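Chapter 7
Closures, Straps and Tabs in Textile Products
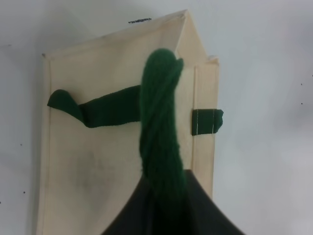
A closure is any component that holds two parts of a textile product together and allows them to be separated again. Students will already have met zippers and buttons in their work on garments. This chapter turns to the simpler closures found on pouches, fabric boxes, document covers and other household articles, where a strap and a tab cut from the same cloth often do the work of metal or plastic hardware.

Felt is widely used for this purpose. It does not fray when cut, so a strap may be finished with a rounded end and left unhemmed. Its matte surface contrasts well with a pale, smooth body fabric, and a dark colour such as green will mark the position of the closure clearly. Felt does, however, crease where it is repeatedly bent, and a strap that is pulled often may stretch out of shape.

Stitching must be considered at the same time as the material. A tab sewn with two parallel lines resists twisting better than one held by a single line. Where the body has a folded edge, the additional layers provide a firmer base for the seam.

Section 7.1 reviews the fibres commonly used in straps and tabs. Section 7.2 deals with folded edges and borders. Section 7.3 introduces twisted yarns and cords, which may be used as ties or as decoration, and sets out the method for winding a skein.

Before beginning, students should prepare a strip of felt 60 mm wide and 289 mm long, matching sewing thread, and a pair of fabric shears. The strip will be required for Activity 2.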